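The Table by the Door

Every apartment I have lived in has had a table by the door, and every one of those tables has ended up covered. Keys first, then the phone, then a box of something, a packet of something else, and after a week or so an object no one in the household can explain. I mention this because I have been reading a lot of tidying advice lately, and the advice is unanimous that such a table is a failure. I'm not convinced.

The current thinking goes like this. A flat surface invites clutter, clutter invites stress, so the surface must be kept clear, and the way to keep it clear is to give each object a home. The homes, it so happens, are for sale. Toom would like me to have a wall rack. Zesari makes a set of lidded trays in graded sizes, and a friend of mine bought the full set last March. She now has a table covered in lidded trays. She also has to lift a lid to find her phone, so the phone sits on top of the lid.

I did try it. For most of one winter I kept a clear table. I sorted the small stuff into drawers on Monday evenings, following a plan from the Belledard newsletter, which promises a calm house to anyone willing to label things. My drawers were labeled. I opened them all the time, usually the wrong one. A packet of seeds went under "garden" in my mind and "paper" in my wife's, and we both had a case. By spring we were buying second copies of things we owned, and I don't recall feeling calm about it.

What the plan missed is that a table in use is a kind of memory. The phone is there so I will see it on the way out. The box is there to be mailed, or returned, or opened when somebody has time. The packet hasn't been put away yet for the good reason that we haven't finished with it. Take all of that off and you've tidied the room by hiding the list.

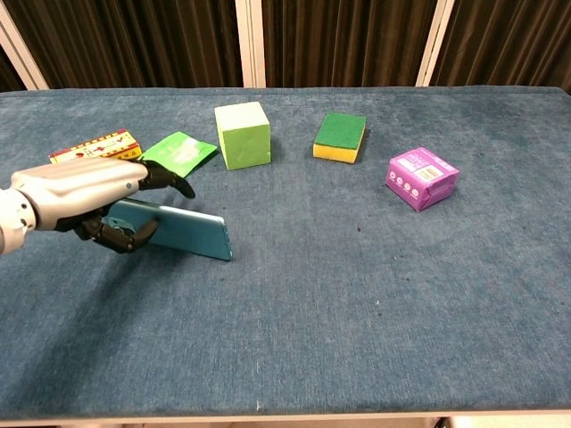 Then there is the matter of the covering, on which the tidy people have strong views. They like a hard, pale, wipeable top. I had one, and it was loud. Keys hit it like dropped cutlery, and a phone set down at 11 at night woke the dog. When we lived in Bamberg for a while, our landlady had put an offcut of carpet over the hall table, and I laughed at it for a day or two. After that I noticed that nothing slid, nothing clattered, and you could stand a phone on its edge against a box and expect it to stay. It did hold crumbs. I'll give the other side the crumbs.

I should be fair about the rest as well. Some tables really are lost causes. My father's had 4 broken umbrellas on it, and mail so old that the senders had moved. If you can't find the table, the list theory doesn't hold up, and I wouldn't want anyone to use me as cover for that. But most of us aren't there. Most of us have a handful of things lying at odd angles, and we've been taught to look at them and feel slightly ashamed.

The shame is what I object to. A newsletter I won't pay for again once told me that the average home contains 1,000 "homeless objects," with no word on who did the counting or what they did about the sock drawer. The trays my friend bought cost 228 before tax. Neither number has anything to do with whether a person can leave the house on time with what they need.

So my own rules have shrunk. If something on the table is waiting for me to do something, it stays. If I can't say what it's waiting for, I ask around the house once, and then it goes. Food doesn't count as waiting. That takes a couple of minutes while the coffee drips, and I've never had to buy a label for it.

My friend, for what it's worth, is thinking about a second set of trays for the things that don't fit in the first.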